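Why Does Dust Come Back Every Day?
A page for curious children from the Serosel Children's Museum
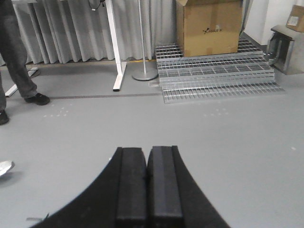
Dust is made of very small pieces of many things. Some pieces come from clothes and blankets. Some come from soil that people carry inside on their shoes. Some are pollen from plants, and some are tiny bits of our own skin. One piece is so small and light that you usually do not see it until it has many friends. A bigger piece is easier to find, like the small pale fleck on the floor in the picture. You can see a fleck of this size without any tool, but most dust is much smaller, and you would need a magnifying glass or a microscope to look at it well.

How does dust travel?

Air in a room is always moving a little. When you open a door, jump on your bed or run to the kitchen, you push the air, and the air lifts the dust. Heavy pieces fall down fast. Light pieces can stay in the air for hours. If the sun comes through your window, look at the beam of light from the side. The bright dots which dance there are dust.

Why does it like corners?

In the middle of a room, feet and moving air push the dust away again and again. In a corner, or under a bed, the air is more quiet. The dust comes down there and stays. Hairs and threads catch other pieces, and together they become a soft gray ball. In English these balls have a funny name, dust bunnies.

Is dust bad?

A little dust is a normal thing in every home. But it makes some people sneeze, and their eyes can itch. For them it is good to clean often with a damp cloth. A dry cloth can send much of the dust back into the air, and then it falls down again in another place.

Try it at home

You need 3 pieces of dark paper and a quiet place for each one. Put one paper on a shelf, one under your bed and one near the front door. Ask the other people in your home not to touch them. Wait 9 days. Then draw a line on each paper with your clean finger and look at what your finger picked up. Which paper has the most dust? Is the color of the dust the same everywhere?

Last December a school class in Trernitz did this test and sent us 169 papers. The papers from near the doors were the darkest, and 2 of them had real sand on them. The best ones now hang in our Tyagi Room, next to the big microscope, and you can come and touch the sand.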